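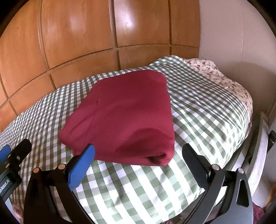
Gripper won't let go of folded cloth, then faults on close

Posted by Daniyal Kiani in Grippers and End Tools

Hi all, hoping somebody has seen this one. Two finger hand-held gripper, one blue pad and one black pad. Using it for folded laundry – towels, sweatshirts, that kind of thing, picked up off a bed. Worked fine through March. Now I get two problems and I don't know if they're the same problem.

First one, it grabs the folded item ok, I release the trigger, and the left finger opens but the right one lags and drags the fabric with it. Pulls the whole fold apart. Happens mostly on thick stuff, 9 times out of 30 when I sat down and tested it.

Second one is worse. After a bad release the next close sometimes goes straight to full force and I get an overcurrent fault. Caught the side of my thumb in it last night. Not cut, but it hurt and it did not back off untill I pulled the battery.

Already tried: power cycle, re-zero with the fingers open, new trigger cable. Driver board is a Prutero, firmware is whatever it came with. Thin items are mostly fine. Bed is soft so the tips sink in some when I push down, not sure if that matters.

Do I need a new motor?

Stojan Dimitriou

Stop using it till you fix the second thing. Seriously. A gripper that closes at full force with no back-off is not a "keep an eye on it" fault. Battery out, then read on.

I doubt it's the motor. Sounds like the right finger is slipping on its pivot. Had the same on mine – the clamp screw worked loose, finger could sit a few degrees off from where the board thinks it is. So on release it stops short and hangs on to the cloth. Then on the next close the board expects more travel than there is, keeps pushing, current climbs, fault.

How to check:

Battery out. Hold the left finger still and wiggle the right one at the tip. Any play you can feel is too much. Compare both sides.

Look at the pivot screws on both fingers. Put a paint pen line across each head and the plate. Run 30 open/close cycles with nothing in it, hands clear, and look at the lines again. If one moved there's your answer.

If it's loose, take the screw out, clean it, medium threadlocker, let it cure overnight. Don't just crank it down, you'll bind the plates and get a different overcurrent.

Re-zero AFTER that, not before. If you zeroed with the finger slipped you saved the wrong position, so your zero is bad now no matter what else is going on.

Then set the current limit. Mine was at 94 percent out of the box, which is silly for cloth. Drop it way down and bring it up in small steps till it just holds your thickest towel. Test the back-off with a rolled up sock, not your thumb.

About the soft bed, yes it matters a bit. Pushing down loads the tips sideways and that's what works the screws loose over time. Come in lower and flatter, let the tips slide under the edge of the fold. And go for the open layered edge only if you have to, the rounded fold side holds together better when the release is sloppy.

Phong Võ

same thing happend to me, was the pads. they get linty and sticky. wiped them with alcohol and it was fine

Natália Baptista

Stojan's right on the screws but check the trigger too. A worn trigger sensor can read "closed" for a split second when you let go, and then you get one finger opening and a hard close right behind it. Log the trigger value if your board lets you. Should go down smooth. If it jumps, swap the sensor, cheap part.

Lint on the pads is real but it won't give you an overcurrent fault. Clean them anyway.

Also, put an inline kill switch on the battery lead. Pulling a battery one handed with your thumb stuck is not a plan. I used a Junen rocker switch, took me a lunch break, sits where my other hand rests.

Daniyal Kiani

Update – right pivot screw, paint line moved almost a quarter turn. Left one didn't move. Threadlocker is on and curing. Switch ordered. Will re-zero tommorow and post the current number I end up with. Thanks, both of you (and Phong, pads were pretty gross)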